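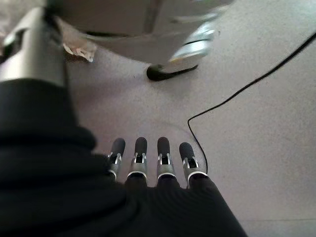
*Cuatro dedos mecánicos y manga negra de punto.*

# Lista de inspección previa a producción: caché distribuida Gravatum

**Entidad responsable:** Ditotik, Área de Plataforma
**Entorno revisado:** clúster Brenden, preproducción
**Resultado global:** apto con reservas

Cada punto se marca como conforme cuando se dispone de evidencia archivada (registro, captura de métricas o salida de consola). Los puntos sin marcar bloquean el despliegue, salvo autorización expresa del Área.

## 1. Capacidad y expulsión

- [x] El límite de memoria está fijado por nodo y no se hereda del sistema operativo.
- [x] La política de expulsión declarada (LRU aproximada) coincide con la activa.
- [x] Los 33 nodos informan de la misma versión del binario.
- [ ] Existe una alarma por tasa de expulsión sostenida.

*Comentario:* la alarma figura en el repositorio de configuración, pero apunta a una métrica retirada en la versión anterior. Debe corregirse el nombre y repetirse la prueba de disparo.

## 2. Reparto de claves

- [x] El anillo de hash consistente utiliza nodos virtuales.
- [x] La baja de un nodo redistribuye solo las claves que le correspondían.
- [x] El cliente y el servidor emplean la misma función de hash.
- [ ] Se ha documentado el procedimiento para claves calientes.

*Comentario:* durante la prueba de carga, una única clave de catálogo recibió 3.664 lecturas por segundo, frente a un umbral interno de 1.850. El nodo respondió sin errores. Se solicita igualmente definir la replicación de lectura para esa familia de claves y anotar el umbral en la guía de operación. 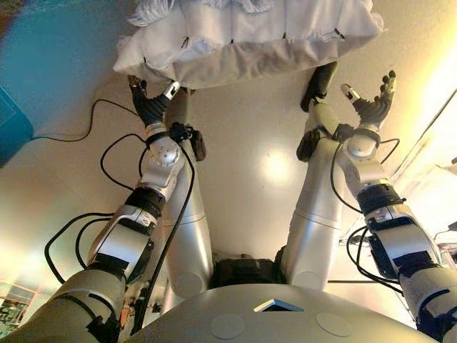
*Tela blanca con volantes frente a los dos brazos robóticos.*

## 3. Caducidad y coherencia

- [x] Toda escritura incluye un tiempo de vida explícito.
- [x] Los tiempos de vida llevan una variación aleatoria para evitar vencimientos simultáneos.
- [x] La invalidación se ejecuta después de confirmar la transacción en la base de datos.
- [x] Las respuestas vacías se almacenan con caducidad reducida.

*Comentario:* se localizaron 1.290 entradas sin caducidad, procedentes de una migración antigua. Fueron eliminadas y el recuento posterior dio cero. Sin más observaciones. 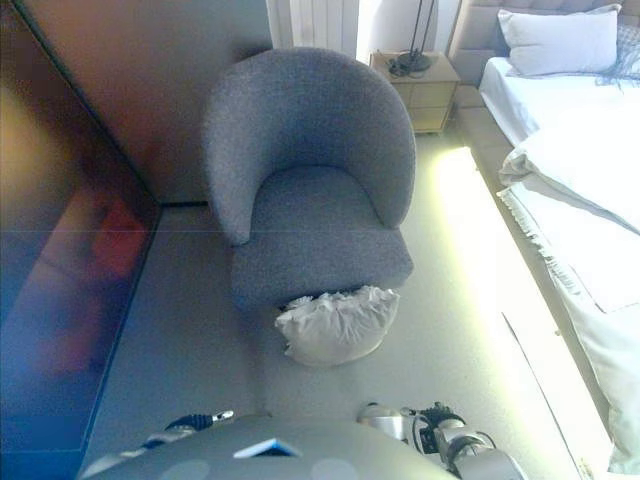 *Butaca gris; en el suelo, un cojín o almohada de color blanco.*

## 4. Fallo y recuperación

- [x] El cliente aplica un tiempo máximo de espera y un número limitado de reintentos.
- [x] El cortacircuitos se abre al superar el porcentaje de error configurado.
- [ ] El arranque en frío del clúster completo se ha ensayado con tráfico real replicado.

*Comentario:* el ensayo se realizó únicamente con tráfico sintético, de distribución uniforme, que no reproduce la concentración habitual de peticiones. Se propone repetirlo el sábado, fuera del horario de procesos por lotes.

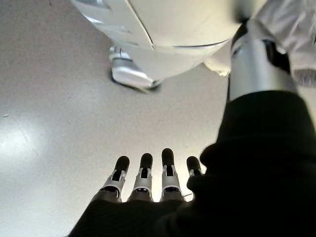
Desde Srour se ha objetado que el ensayo de arranque en frío no debería bloquear el despliegue, dado que la base de datos soportó en enero la carga íntegra sin caché, y se ha pedido que el punto pase a la categoría de recomendación.

*Respuesta del Área:* la objeción queda registrada. El punto se mantiene como bloqueante hasta que se adjunten las métricas de latencia de aquella ejecución.

## 5. Acceso y registro

- [x] Las conexiones entre nodos están cifradas.
- [x] Los comandos de vaciado total están restringidos al rol de operación.
- [x] Los registros no contienen valores almacenados, solo claves truncadas.

**Pendientes:** 1 (alarma de expulsión), 2 (claves calientes) y 4 (arranque en frío). La segunda inspección se limitará a estos tres apartados.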